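September
Compiled by the Orudari display desk

Flower and Vase Table, Room 353, Dendis Building
Walk-round checklist with comments, form 147

This covers the flower table and the floor and ceiling right around it. The rest of the room has its own sheet, which lives in the same folder. I allow roughly 20 minutes, a little more if the glassware has been moved since last time, and I like to do it before lunch while the light is good and my patience is better. There are 13 lines. Please write something beside each one, even if it's only "fine," as a column of bare ticks tells the next person very little.

Status is OK, WATCH (keep using, look again next month) or FIX.

1. Tabletop surface — OK
Ran my palm over all of it, going with the grain first and then across. No splinters and no raised seams. There's one spot toward the front that feels a bit dry, and I'd like to oil it when we do the shelves, but that is me being fond of the table and you may safely ignore it.

2. Table edges and corners — OK
Smooth all the way along. Do crouch down and feel the underside too. I skipped that for most of the spring and was embarrassed to find an old staple under there in June (long gone now, and I have the thumb to prove it).

3. Table steady on the floor — OK
Leaned on each corner in turn. No rocking. Concrete floors look flat and very often aren't, so if the table is ever shifted, even by a hand's width, please do this line again before any glass goes back on it.

4. Raised shelf at the back — WATCH
Sits firm when pressed from above. I can feel a tiny bit of give when I push from the side, and I gave the fixings a quarter turn, which helped. Light things only up there for now, please. I know it's a tempting place to park a mug!

5. Glass, chips and cracks — OK
Check every vase we've got out, rim first, with a fingertip in a thin glove. Hold clear glass up against something dark, or you'll miss the hairlines. The patterned glass is harder work. A scratch can hide very nicely in all that raised leaf and swirl, so tilt it slowly under the lights and go over it twice. I found nothing on either kind this month.

6. Glass, standing flat — OK
Set each vase down, let go, and touch the shoulder lightly. It shouldn't tick or wobble. The box that came from Uris last winter had one that did, and it went back with a polite note.

7. Vase placement — WATCH
Nothing glass within a forearm's length of the front edge. An empty vase is lighter than you expect and goes over at the brush of a sleeve, so I'd much prefer it set well back until it's wanted. A full one is a different creature, with a lot of height above the neck, and it belongs in the middle of the table.
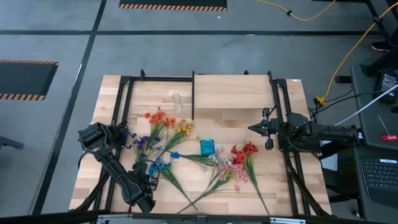 Stems spread out with the clear vase at the back, and then the blue glass one with its greenery in:

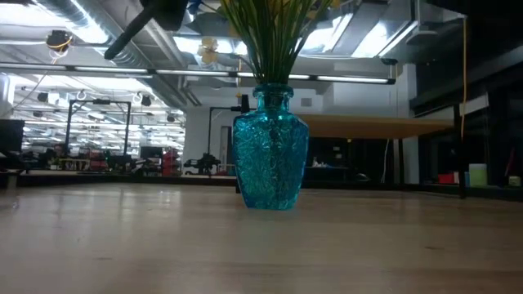 8. Stem ends — FIX
Artificial stems have wire in them, and the wire does work its way out of the cut end sooner or later. I went through the whole bin and found a few that pricked. Those are in the envelope marked "tape," and whoever gets a quiet half hour is welcome to them. Green florist tape, three turns, pressed down warm from the hand. Please don't snip them shorter, as the Mangundap branch did that with theirs and ended up with a bunch that wouldn't reach the bottom of anything.

9. Petals and leaves, loose pieces — OK
Give each bunch a gentle shake over a tray. Loose petals on a hard floor are slippery in a way that surprises people. Very little came off this time. The bunches with the bigger leaves always shed more than the rest, so shake those last or you'll be cleaning the tray twice.

10. Dust — WATCH
A soft brush, working from the top down, and never a damp cloth on the petals. The color can lift, and then you have a pale flower and a bright cloth. The greenery holds far more dust than the blooms do. I did the worst of it this morning and sneezed through most of it, so perhaps wear a mask if you're that way inclined.

11. Floor around the table — OK
Walked all four sides looking down, then did it again in the other direction, which sounds silly and has found things for me more than once. Pick up any petal, tie or scrap of tape before moving on. Broken-glass pan and brush are on their hook by the door, and the pan has been emptied.

12. Lights overhead — OK
All on, no flicker, no buzz. Glass shows glare badly under strip lighting, so stand where you'd normally stand to work and make sure you can still see the rim of the vase properly. If you can't, move the vase a little and try again. No need to move yourself.

13. Putting away — WATCH
Vases emptied before they're lifted, always, and carried with one hand underneath. Stems go back sorted by color, flowers all facing the same way. I found two sorts jumbled together in the yellow bin and spent a happy but unnecessary while picking them apart.

Carried over to next month: shelf fixings (line 4), taping the stem ends (line 8), a second soft brush for the drawer. The oil for the tabletop is in the low cupboard behind the paper towels. If you finish the tape, leave the empty roll on the desk and I'll know to order more.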